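Two Handles and a Bench: Building Hand-Held Grippers at the Stesisura Workshop

January 15, 2022

The Stesisura workshop occupies the ground floor of a former printing shop and has room for eight workbenches. Members pay by the month, bring their own materials and share a drill press, a laser cutter and four filament printers. Most of the work done there is furniture repair and bicycle frames. Since November one bench has been given over to a pair of hand-held grippers, built to record how a person handles cloth so that a two-armed robot can later be trained on the recordings.

The group behind the build calls the project Tindomel. Its members started with a bench-top arm bought secondhand and found within weeks that the arm was the wrong place to begin. Steering it by remote control through a single fold took several minutes, and most attempts were discarded. Moving the same style of jaw to a handle, with a camera behind it, removed the arm from the recording step. The operator works at something close to normal speed, and the camera sees what a wrist camera on a robot would see.

The mechanical design is plain. Each gripper has a pistol-style handle with a trigger. The trigger pulls a short link, the link drives two carriages along a rail, and each carriage holds a black printed housing with a finger bolted to the front. A return spring opens the jaws when the trigger is released. The first spring was too stiff and tired the hand after an hour. The present one closes with light pressure and still holds a wet towel by one corner.

The fingers took longer than everything else combined. Rigid printed fingers slid off smooth cotton or caught on it, depending on the angle. The group moved to a flexible orange filament with parallel grooves across the gripping face, printed slowly and on its side so that the layer lines run with the grooves. Wall thickness was settled by trial. At two walls the finger buckled under a sweatshirt, and at four it no longer bent enough to lie against the table. Three walls and a sparse infill have been in use since.

Flat work showed up a second problem. To pick up the edge of a garment lying on a table, the lower finger has to get under the fabric without pushing it away. The operators learned to press down slightly ahead of the edge, draw back and let the cloth ride up between the jaws. The motion is easy for a person holding the handle and has to be present in the recordings in enough variety for a robot to reproduce it. Shirts are the standard test article, in knit fabric first and woven fabric later.
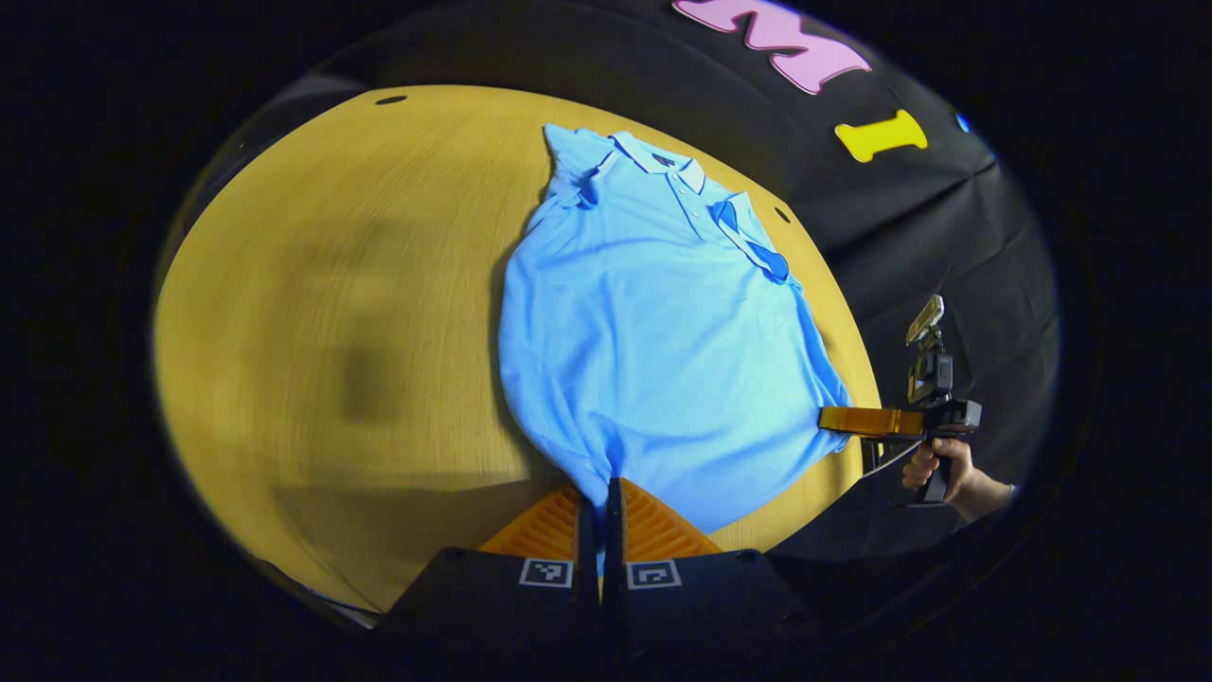

Why do the jaw housings carry printed square markers?

They give the software a direct reading of jaw opening. Each marker has its own pattern, so the left and right jaws can be told apart in every image, and the distance between the two is converted to a width in millimeters. The alternative was a position sensor in each handle, with a cable, a small circuit board and a clock to be matched to the video. Printed markers need none of these. Their weak points are glare and dirt. The group prints them on matte stock and replaces them when the corners lift.

The position of each gripper in space is worked out separately, from the video and a motion sensor, after recording. This step fails more often than any other. It depends on fixed visual detail in the room, and a bare wall or plain cloth offers little for the software to follow. Fast turns of the wrist are another cause. The group now begins each session with a slow sweep around the work area, which builds a map that later recordings are matched against.

Calibration is done once per gripper and repeated after any repair. The jaws are opened and closed fully five times in front of the camera, and the software stores the limits. A printed board of known size is used for the lens, which is wide enough to bend straight table edges into curves. Members who skipped the lens step on one early set had to throw the whole set out.

The parts list is short. Screws, rails and springs come from Trerkden, a mail-order hardware supplier, and the filament from Rahimi, which sells end-of-run spools at a discount. One gripper without its camera costs 119 dollars in materials and weighs less than a cordless drill. A full set of printed parts takes up to 186 hours on a single machine, most of it spent on the fingers and their spares. The shared printers have to be booked by the day, and the project's jobs run overnight.

The target for the first round is 1,000 recordings of shirt folding with both hands. A recording counts only if both grippers are tracked from start to finish and the jaw width reads cleanly throughout. Long sleeves will follow, then towels.

Two changes are planned for the next version. The trigger link will be cut from aluminum, as the printed one wears oval at the pivot. The finger mount will change from two screws to a dovetail with a single locking screw, so that a worn finger can be swapped at the bench without repeating the calibration. Drawings for the current version are kept in a binder beside the laser cutter, and members may copy them at cost.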